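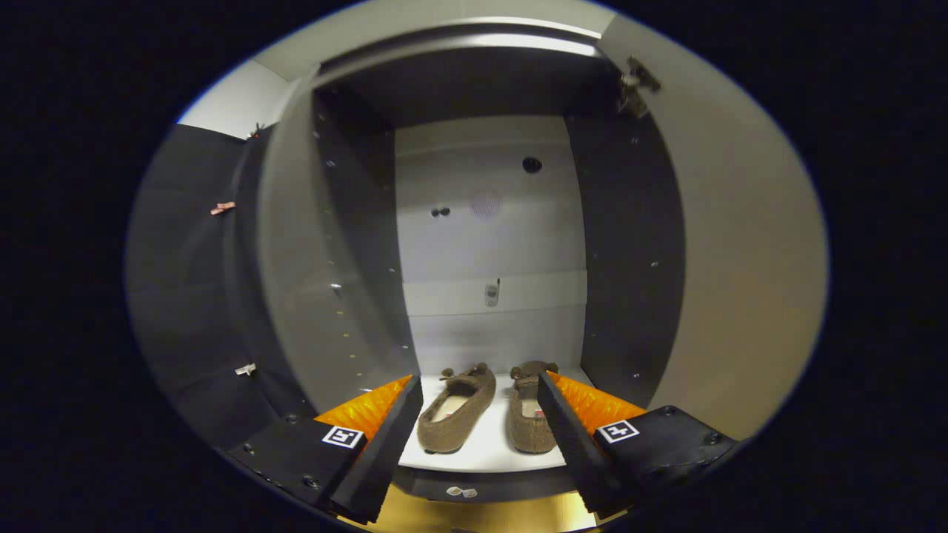 # Jostilach shoes-and-slippers set

Status: usable, not finished. Maintained by Hậu Chu and Malachy Brennan. Last real edit June 10, 2025.

Short version: demos of one chore, putting footwear into a cabinet and getting it back out. Collected with hand-held grippers. Made to answer a dull question we kept arguing over at Fliltano, can a machine tidy a hallway yet. Answer so far: partly, slowly, with someone standing by.

## What's in it

- 2,000 demos, people doing the chore with the hand-held tool
- 200 robot rollouts, same chore, policy driving
- 50 of those rollouts held back for testing, don't train on them please
- task text, one line per demo, plain English
- grip width + tool pose per step
- pass/fail label, plus a free text note on the rollouts

Chores, by name in the task file:

- `pair_in` both shoes onto the shelf, side by side, toes to the back
- `pair_out` both out, down on the floor in front
- `single_in` one shoe, other one already there
- `straighten` nothing leaves the shelf, just line them up
- `doors` open / close only. Small, messy, see below

## Why footwear

Everybody does mugs. Mugs are stiff and stay put. A felt slipper is soft, folds when you squeeze it, and the opening is a perfectly good place for a fingertip to get stuck. Two of them next to each other is worse, because the gap is narrow and the outside finger wants the same space as the neighbor. The brown moccasin pair with the pom-poms has turned into our unofficial hard case. Grab by the pom-pom and you lift the pom-pom, slipper hangs off it and swings. Policy loves doing this.

Also it's a real chore. Trinh Hứa wanted something her parents would recognise as work.

## Where it stands

Ranked by how much I'd trust it unattended:

1. `single_in`, sneakers. Fine. Would leave the room.
2. `pair_out`. Mostly fine. Drops from too high.
3. `straighten`. OK on hard soles. On soft ones it pushes, the slipper bunches up, it pushes again.
4. `pair_in`, slippers. Puts the first one down nicely then knocks it with the second.
5. `doors`. No.

A person does `pair_in` without looking. Ours stops and thinks in front of the shelf. Best checkpoint (tag `drornberg-9`) is the only one Vy Doãn would show to a visitor, and she still picks the shoes.

Not claiming much from this. One chore, a few cabinets, friendly light.

## Cabinets

Main one is gray and black, two doors, white shelf, light strip along the top front. Strip on for most of it. With the strip on, the back wall is bright and the sides go nearly black, so dark shoes near the side wall are hard. Strip-off demos are tagged `dim`. There's not enough of them.

Chauke site uses a different cabinet with a lower shelf. Don't mix the two in a test split unless you mean to.

## Camera notes

Wide fisheye, image is round, corners are black. Don't crop to a square before reading the calibration file, you lose the finger bases and the markers on them. Grip width comes from those markers. If a marker is hidden the width is filled in and `width_ok` is 0. Filter on it.

Straight lines bend a lot near the rim. Open doors look curved. They are flat. Undistort first if you're doing anything with door angle.

## Known problems

- `doors` labels from February are swapped, open is close and vice versa. Fix script in `tools/`, run it yourself, we havent re-exported
- left and right mean the viewer's left and right, NOT the foot. Early task lines break this
- some demos start with the tool allready at the shelf
- small litter on the floor in places, scraps and such. Left in on purpose, homes have it
- pass/fail on `straighten` is one person's taste (Ismail Saber's). He is strict

## Not in it

No laces being tied, no boots, no wet shoes, no cleaning, no stacking. No two-arm demos. No kids or pets wandering through. If your robot has to live with any of those this set won't tell you much.

## Using it

Read `SPLITS.md` first. Load by episode, not by step. Report `pair_in` slippers seperate from the rest, an average over everything hides it.

Bad label? Open an issue with the episode number. Malachy goes through them, Hậu does the re-exports when there's enough to bother.

## TODO

- more `dim`
- re-export `doors`
- second rater for `straighten`
- slippers without pom-poms, same felt if we can find them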